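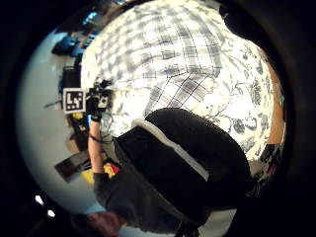
What did the January visit to Wustitz cover?
Two sessions on bedding, one on the hand-held recording tools and one on the arm that learns from those recordings, followed by a talk about the budget for the rest of the year.

Progress report to the Swai fund, Rinimow project
Prepared by the Clindis project office

The visit took place on Fri 19 January at the Wustitz site. We had invited 24 people and 20 came, mostly from care homes and hotel laundries, plus the two reviewers sent by the fund.

The morning was given over to recording. Visitors were shown how a person holding the tool picks up a corner of a cover, pulls it across and lets go, and how each attempt is saved as one recording. Several of them then tried it. The main comment was that the tool feels heavy after a few minutes, and we agree. A lighter handle was due in August and is still on order.

At the time of the visit the set held 978 usable recordings of bedding tasks. That is short of what we promised for this stage. The gap comes mainly from the fall, when attempts were thrown out because the position tracking was lost partway through. We changed the calibration routine in December and the loss rate has come down. 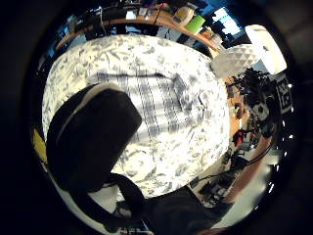
The afternoon session dealt with the arm. It was set two tasks, straightening a cover and folding it once lengthwise. Straightening went as expected. Folding was tried 6 times and finished on four of them. On the other two the arm took hold of two layers at once and had to be stopped by the operator. We had seen this fault before the visit and it is listed in our last report as open.

Questions from the laundry side were mostly on speed. The arm is slower than a trained worker by a wide margin, and we said so. The care home group asked more about safety near a bed with someone in it. That is outside the current plan, and we have noted it for the next proposal.

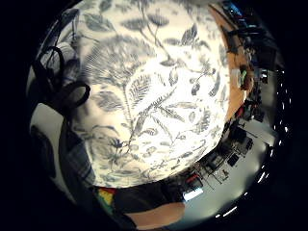 Spending is on budget except for travel, which ran over because of the change of date. We ask to move the unspent part of the parts line to cover it.

Work for the next period:
Record more folds with thick covers
Fix the double-layer grip fault
Fit and test the lighter handle
Send the visitors' written comments to Swai

The comment forms are being typed up and will follow under separate cover.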